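How to Clean a Plastic Tray Without Buying Anything New

Posted 2025-11-25 by Evie Birkett

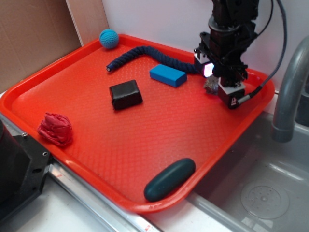
Every few months a reader sends me a link to some miracle paste or powder that is supposed to bring old plastic back to life. I have tried more of them than I'd like to admit. Most are dish soap, baking soda and perfume in a nicer jar. If you have a sink and a soft brush, you can skip the lot.

What follows works on serving trays, boot trays, craft trays and the kind that go under a dish rack. It won't fix sun fading, whatever the label on the bottle says.

What you need

Dish soap (the cheap one is fine)
Baking soda
A soft brush, or an old toothbrush
White vinegar, only if you have hard water
Two cloths

Step 1. Knock off the dry stuff

Turn the tray over above the trash and tap the back. Go over it with the dry brush. People love to skip this and then wonder why they're pushing grit around. Grit scratches plastic, and scratches hold dirt.

Step 2. Soak it

Warm water and a squirt of soap for 6 minutes. I've seen guides that call for an overnight soak. I tested that last June on a pair of matching trays, one soaked overnight and one not, and I couldn't tell them apart afterward. Neither could my neighbor Rachid Hegazy, who is hard to please. Don't use boiling water. Thin plastic warps, and a warped tray rocks forever.

Step 3. Scrub with the pattern

On a smooth tray, scrub however you like. On a textured one, follow the lines of the pattern, first one way and then the other. Going in circles mostly polishes the high spots and leaves the gray film down in the grooves. For stubborn patches, mix baking soda with enough water to make a paste, leave it on for a couple of minutes, then scrub again.

A word on melamine sponges: they work by sanding. On shiny plastic you may end up with a dull patch where the stain used to be. Try one on the underside first.

Step 4. Deal with white crust

If there's a chalky line where water has dried, wipe it with vinegar and rinse. Don't mix the vinegar into your baking soda paste. The fizz looks impressive, but the two mostly cancel each other out. And never combine vinegar with bleach, which gives off a dangerous gas.

Step 5. Rinse and dry

Rinse both sides, then stand the tray on its edge so the rim doesn't hold a puddle. Wipe along the rim with the second cloth. Air drying is fine in a warm kitchen if you don't mind spots.

What about "plastic restorer"?

Usa Meesuk wrote in to say she had good luck with one on a garden tray. Maybe so. The one I bought left an oily shine that came off at the next wash, and I wouldn't put food on it. Read the label before you do.

Coffee stains on white plastic sometimes stay put after all of this. Mine did. I use that tray for seedlings now.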